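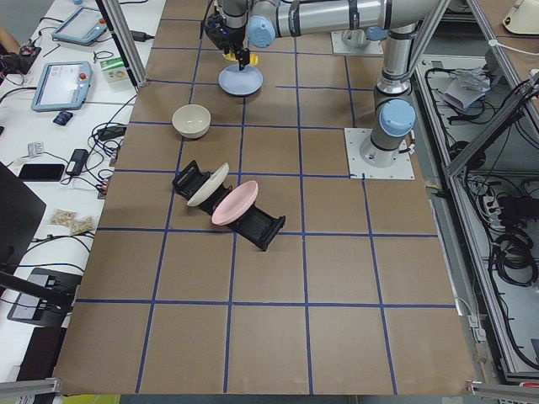 Kraft paper and tape for a dish layout

Notes on covering a table, mostly so I don't have to work it out again in December.

The cover is plain brown kraft paper. I tried a vinyl cloth first and gave it up after a week. It creased at the folds and the creases never came out, so plates rocked on them. Paper lies flat if you unroll it the night before and leave a few books on the ends.

The grid is dark blue tape, run the long way first and then across. Mark both edges in pencil before laying anything. I pull each strip out to full length, hold it taut over the marks and press from the middle outward. Stretch it and it creeps back overnight, leaving a gap at the end. Mihret Wako suggested drawing the lines with a marker instead, which is faster, but ink can't be moved when a cell comes out too narrow.

Cells are roughly square. Mine need to take a dinner plate with a finger's width to spare.

On the dishes: a cream bowl, a light blue plate, and a black plastic rack with a cream-white plate and a pale pink one on edge. The rack doesn't fit a cell in any orientation, so I set it diagonally over a line and stopped worrying. Plates lean in the slots, and the lean depends on the rim. A thick rim stands straighter.

Replacement schedule: new paper when it tears, new tape when the edges lift. The current sheet has lasted 9 weeks. Kusum Pandey gets 20 out of hers, but she wipes spills immediately and I don't.

Next post will be on rack spacing, once the Vosten one arrives.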